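2 min read

Jukau swap shelf finds a bigger home

The Jukau swap shelf, that much-loved jumble of spare dishes, garden surplus and odds and ends that has been tucked beside the library stairs for eight years, is moving to the old Gunnlaugsson shoe store on Thursday, and there will be coffee on for anyone who wants to come and have a look.

Regular visitors will know how tight things had become by the stairs, especially in June, when the early vegetables come in and people start clearing out their kitchens before summer. The new room has about 600 square feet of floor, a proper sink and a door wide enough for a stroller, which plenty of parents have been asking for (and asking very patiently, it must be said).

Neighbors gave $220 toward paint and hooks, and the hardware store Flillison lent two ladders for the job. The rules stay just as they were: bring something clean and useful, take something you like, and please put fruit where others can see it so it gets eaten in time.
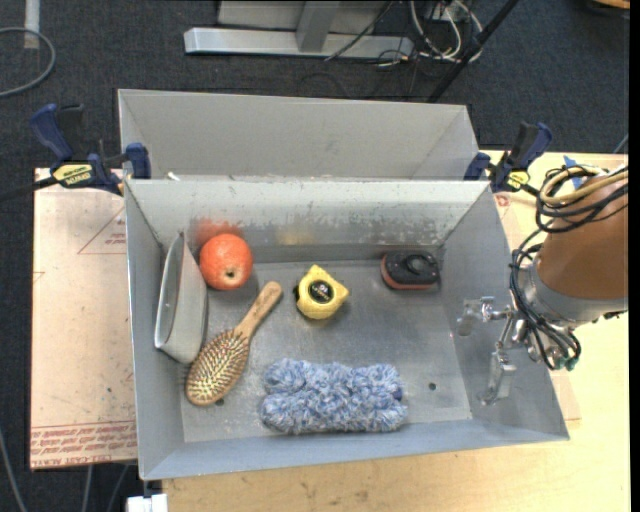
Opening hours

The door will be open from 8 in the morning until noon.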